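Chapter 9
Fibers and Fabrics

I got into textiles by ruining a sweater. It was wool, I was eleven, and I boiled it (don't ask!). My teacher, Palesa Ngubane, cut it up and handed out the pieces, and we spent the whole lesson pulling threads apart under a lens.

So that's where we'll start too, with cotton and wool, and why one of them shrinks so badly in hot water.

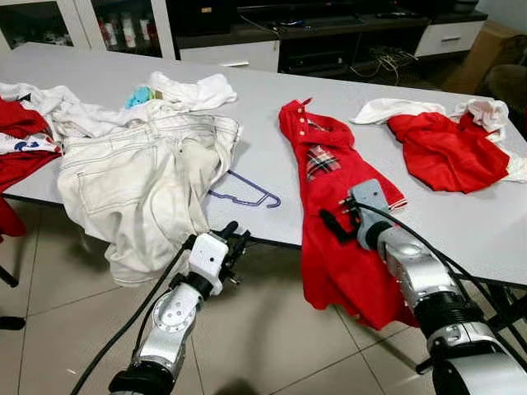 Wool fibers are covered in tiny scales, and heat plus rubbing makes them lock together. Cotton has no scales at all. Grab a loose thread from an old sock and let's get going!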